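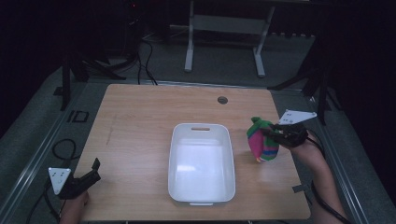

Figure 3. Empty white tray with an oval cutout handle on a light wooden tabletop, with a soft multicolored fabric toy held to its right.

3.2 Return rates and storage in the toy lending program

The lending records came from the two branches that kept item-level logs for the whole study period, Asstead and Woller. A third branch, Fan, recorded loans by household only and is left out of the analysis in this section. After duplicate entries were removed, the combined log held 3,368 loans. Each loan was coded by item class (hard plastic, wood, fabric, mixed), by the age band printed on the item card, and by the condition grade given at return.

Fabric items made up 721 of the loans. They were graded on a four-point scale covering seams, surface soiling, fasteners and stuffing. The scale was taken from the one used at Woller before the study, with one change: the original grade "fair" was split in two, so that items needing a wash could be told apart from items needing a repair. Staff at both branches used the new scale from February onward. Earlier grades of "fair" were assigned to one of the two new grades from the written notes. Where the notes did not allow this, the grade was treated as missing.

Items were stored and issued in one of two ways. Under the shelf method, each item stood on an open shelf with its card attached by a loop of string. Under the tray method, items were grouped by age band in shallow trays, and the card stayed in a file at the desk. Asstead used the shelf method throughout. Woller used trays for fabric and small wooden items and shelves for everything else. Branch and method are therefore partly confounded, and the comparison below is limited to item classes for which Woller used both methods at some point in the period.

Overdue returns were defined as those logged more than seven days after the due date. Renewals made by phone were entered as new loans at Asstead but as extensions at Woller. To make the two logs comparable, we merged any pair of Asstead loans in which the same household took the same item on the day it was returned. This step was carried out before the total given above was computed.

Condition at return was modeled with an ordered logit, with item class, age band and loan length as predictors and a random intercept for item. Household was considered as a second grouping factor but was dropped, as most households in the log borrowed any given class only once or twice and the model did not converge. Loan length was entered in weeks. Items withdrawn after a single loan were kept in the sample.

Two coders, Wanpen Thongdee and Lachlan Katene, read the written notes independently and marked every mention of a missing part, a stain or an open seam. Notes existed for 1,448 loans. Disagreements were mostly over the word "worn," which Woller staff applied to faded color and Asstead staff to thin cloth. It was settled that "worn" alone would not count as damage. The coders then went back over all notes containing the word and revised their marks where needed.

Item cards were reprinted partway through the period, after the Brelance catalog software was installed at both branches. The new cards carry an item number in place of the old shelf letter. We matched old to new numbers using the accession book, and 25 items could not be matched. Their loans were assigned to the correct class from the title but do not enter the model, which requires an item identifier.

The age band on the card was used as printed, even where the accession book gave a different one. Borrowers see only the card, and the band is included here as a guide to how items were chosen. Results by item class are given in Section 4.1, and those by storage method in Section 4.2.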